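Comparer deux pinces à main avant une série d'enregistrements

Publié le mercredi 1 décembre 2021
Rubrique : Préhension, bancs d'essai

Ce tutoriel décrit la méthode que nous utilisons chez Kallovside pour comparer deux pinces tenues à la main, équipées chacune d'un cube de marqueurs. Il s'applique aux modèles Andale et Evix, mais la procédure reste la même pour toute paire de pinces dont la position est suivie par caméra. Comptez une demi-journée, étalonnage compris.

Matériel nécessaire

Deux pinces à main avec leur cube de marqueurs
Une caméra portée à la tête, orientée vers le bas
Un poste avec le logiciel de suivi Mac an tSaoi installé
Des objets ronds, plats et souples, de la taille d'un petit fruit au maximum
Un sol dégagé sur deux mètres environ

Étape 1 : fixer les cubes

Montez le cube en arrière des doigts, côté opérateur. Trop près des doigts, il heurte l'objet à la fermeture. Trop loin, l'avant-bras le masque dès qu'on plie le coude. Serrez les vis, puis secouez la pince : si le cube bouge, reprenez le serrage avant de continuer. Vérifiez ensuite que les voyants du cube sont allumés. Un voyant éteint signale le plus souvent une batterie mal enclenchée.

Étape 2 : étalonner

Lancez le logiciel de suivi et présentez chaque cube à la caméra, lentement, en montrant toutes les faces visibles. Le logiciel demande 200 images valides par pince. Évitez les contre-jours : les reflets d'une fenêtre sur un parquet clair suffisent à faire perdre un marqueur. Si le compteur stagne, changez d'orientation de quelques degrés et recommencez.

Enregistrez le fichier d'étalonnage sous un nom différent pour chaque main. Une inversion gauche-droite ne provoque aucun message d'erreur et rend la session inutilisable.

Étape 3 : saisir un objet au sol

Posez l'objet devant vous, entre vos pieds et l'endroit où tombe naturellement votre regard. Tenez les deux pinces vers l'avant. L'une saisit l'objet, l'autre reste ouverte et sert de référence pour le suivi.

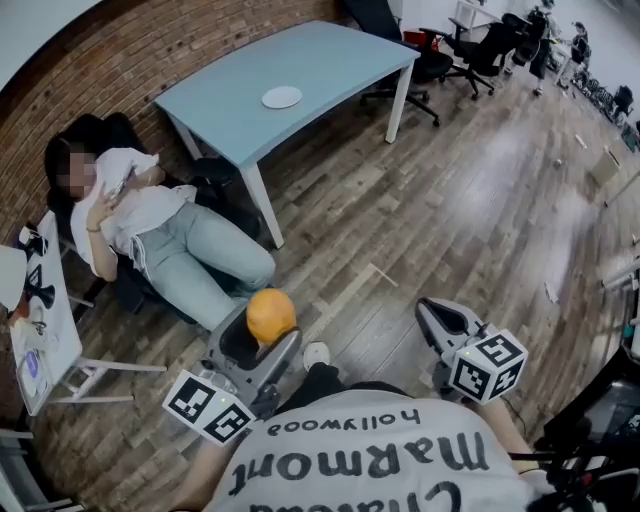 Essai sur objet rond : pince gauche fermée sur l'objet, pince droite ouverte, cubes de marqueurs en arrière des doigts.

Gardez la prise trois secondes, soulevez à hauteur de genou, reposez. Faites six essais par objet, puis échangez les rôles des deux pinces. Notez à chaque fois :

le nombre de tentatives avant la prise
un glissement éventuel au levage
les pertes de suivi signalées par le logiciel

Les doigts courbes se placent facilement autour d'un objet rond. Pour un objet plat, il faut aborder par la tranche et frôler le sol. Ne forcez pas, les patins s'abîment vite.

Étape 4 : lire les résultats

Exportez la session au format tableur. Sur notre dernière campagne, en mars, nous avons obtenu 1 569 images exploitables avec la Andale et plus de 3 394 avec la Evix, pour la même liste d'objets. L'écart venait surtout de l'inclinaison du cube, que nous avions réglé trop bas sur la première. Refaites donc l'étape 1 avant de conclure à un défaut de la pince.

Comparez d'abord les pertes de suivi, ensuite seulement les glissements. Un essai où le cube disparaît pendant la fermeture doit être écarté, même si la prise est bonne.

Problèmes fréquents

Le suivi saute d'une main à l'autre : les deux cubes portent les mêmes identifiants. Réimprimez une planche.

La gâchette revient mal : nettoyez l'axe à sec, sans lubrifiant.

L'objet sort du champ au levage : baissez la caméra d'un cran et reprenez l'étalonnage à l'étape 2.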